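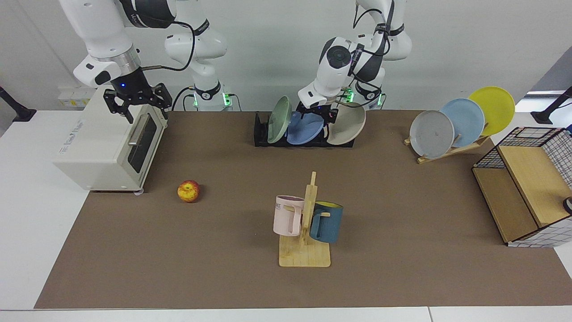

Two-armed kitchen robot takes shape in shared workshop

12 January 2020 | By Gwawr Parry

Filed under: Makers & Workshops

3 min read

Members of the Uvska shared workshop are building a kitchen helper with two robot arms, and hope to have it putting crockery away on its own by the spring.

The project, known as Plustitz, has been running on one of the workshop's long tables for the past few months. Both arms are fixed at the back of the table and reach forward over a brown work mat, where the group has set out a toaster oven, a dish rack, a stand for plates and a wooden mug tree. The plates are different colours, among them sage green, blue, beige and bright yellow.

Dexter Tiongson, who leads the build, said most of the work so far had gone into the software and the wiring.

"The arms came to us in working order," he said. "What we had to sort out was getting the two of them to share a table. If one is in the rack and the other is at the oven, neither should ever be in the other's way."

The group has written 12 short routines to date. Each covers one job, such as lifting a plate from the rack or taking a mug off its peg. Tiongson said the routines would later be joined into longer jobs, starting with moving every plate from the rack to the stand.

Plates have been the hardest part. They lean at different angles and often overlap, and a grip that holds one by the rim can knock its neighbour. The members logged 203 attempts at the rack before Christmas and are using the notes to adjust how the right and left arms approach it. Mugs have gone better — the handle gives the fingers something to aim for — although the pegs on the tree are short and leave little room for error.

The toaster oven is next on the list. Tiongson wants the robot to open the door by its handle, put food in and close it again, with the oven unplugged for all the early trials. Apples and bread rolls will be used for practice.

Money for parts has come from the members themselves and from a sale of old tools in the autumn, which raised £448. Most of that went on cable, brackets and a spare set of gripper fingers. A second-hand computer was given by Jitaru, a repair shop on the same street.

Anyone using the table must follow a few house rules. One person stays within reach of the stop button whenever the arms are powered, and hands are kept off the mat until both arms have been parked. Long sleeves are to be rolled up. The rules are pinned up by the door and new members are taken through them before their first session.

The group plans to show the robot at the workshop's open evening in February. Visitors will be able to watch it work through the plate and mug routines, and there will be a short talk on how the code is put together. Entry is free, but places are limited and names should be left at the front desk.

Tiongson said the code would be shared with other workshops once it had been tidied up. A group at Vovley has already asked for a copy and is looking for a pair of arms of its own.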